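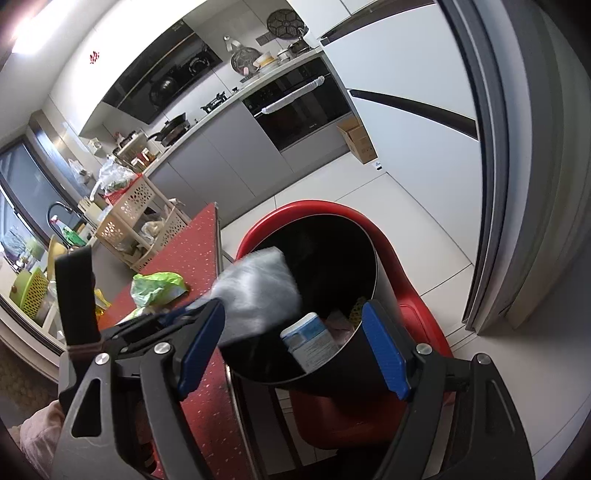

**How long should clearing a kitchen table take?** Six minutes, if the bin is beside you before you start.

## Home Skills, Praltcombe: handout for Sunday

I love this session! A muddled tabletop is such a good thing to learn on. Work in this order:

1. Rubbish first: empty wrappers, old receipts, torn bags. Vegetables wait.
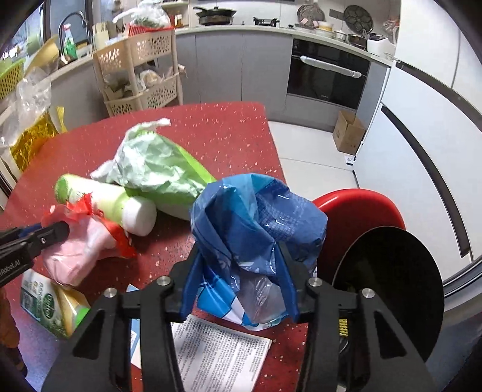 2. Bottles and cartons next. Read each label and sort by where it lives (fridge, cupboard, under the sink). Cleaning sprays never share a shelf with food,

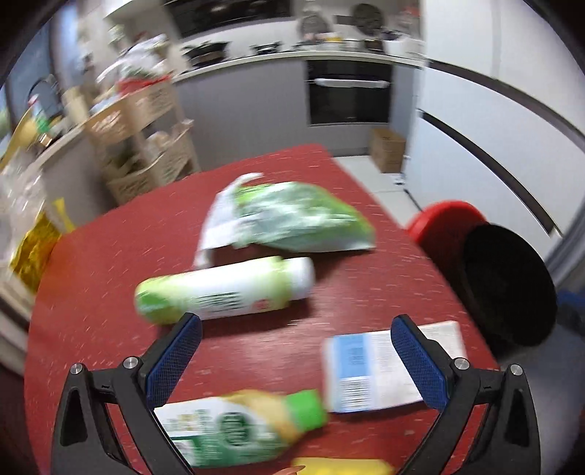

and that goes for a sealed can too. Wipe down last, in long strokes towards you – so satisfying! 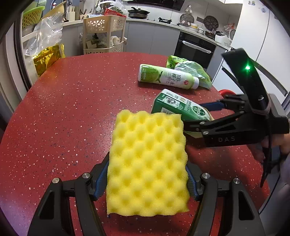 *Yellow sponge and a green milk carton, red speckled table.*

Bring 80p for tea. Reading: Wallner, page 295.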